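Cancer blood test claims run ahead of the evidence, says Kallirent

8 September 2026

For immediate release

Kallirent, the independent group that reviews claims made for new medical tests, today publishes its reading of the Morin study, the trial behind a blood test said to pick up pancreatic cancer years before symptoms begin. Its view is that the study does not show this, and that clinics should stop saying it does.

The test, sold by Omport, looks for small fragments of RNA that tumours shed into the blood. The biology is sound enough. Cancer cells do leak genetic material, and several laboratories have measured it. What Kallirent questions is the step from there to a product offered to healthy people at private clinics.

The Morin study enrolled 390 people. Of these, 42 had pancreatic cancer, and all of them had been diagnosed before their blood was taken. A test that finds a disease doctors already know about may be useful one day, but it has not been shown to find one they don't. No one in the study was followed over time, so the word "years" in Omport's leaflet has nothing under it.

"I read the paper three times looking for the early detection part," said Liya Teshome, who led the review. "There is a paragraph near the end which says the method might be suited to it. By the time that reached the leaflet, the might had gone."

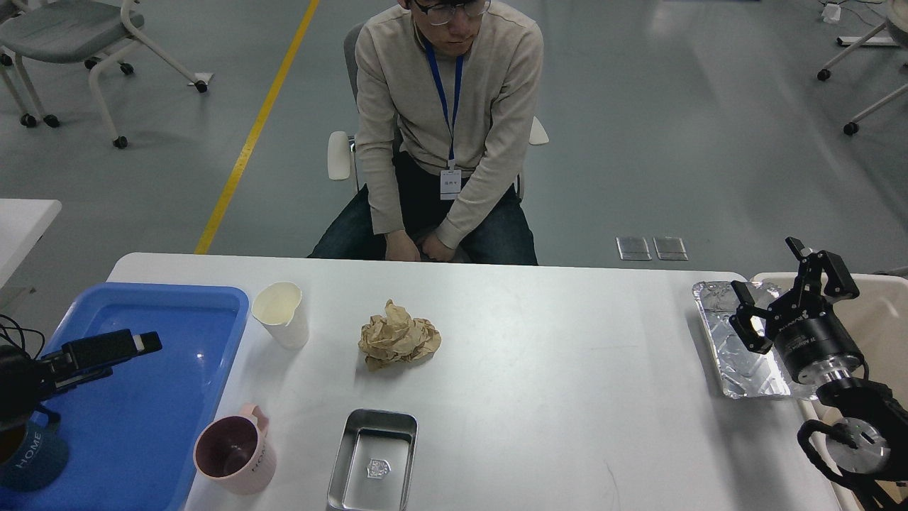 The review also looks at how the comparison group was chosen. The people without cancer were on average much younger than those with it, and most had no history of pancreatitis or diabetes. Both conditions can change what is found in the blood. Without older and sicker people in the comparison, it is hard to say whether the test is picking out cancer or just age and poor health.

Then there is the matter of false alarms. Pancreatic cancer is rare in the general public. Even a test that is right most of the time will send many healthy people for scans, and some of them for biopsies, which carry risks of their own. Omport's material gives no figure for this – it says only that results are "highly reliable".

Kallirent wrote to Omport with 11 questions. The company answered four. It declined to share the results for each participant, saying they were commercially sensitive, and said a larger study was being planned. It gave no start date.

Harpreet Beaulieu, a statistician on the review team, said the larger study should have come first. "If it works, they will have lost a little time. If it doesn't, people will have paid for worry, or for comfort they shouldn't have had. I would like to be wrong about this one. My uncle died of it."

Kallirent is asking clinics to withdraw the phrase "years before symptoms" and to tell customers plainly that the test has not been tried in people without a diagnosis who later became ill. It recommends that anyone who has already had a result, of either kind, and is concerned about it should speak to their GP.

The full review is free to read on the Kallirent website from today. Omport was shown a copy before publication.

Notes to editors

Kallirent takes no money from companies that make or sell medical tests. The review was checked before publication by Viktória Lakatos, who had no part in writing it.

Interviews with Liya Teshome can be arranged through Darlene Lapointe in the Kallirent press office.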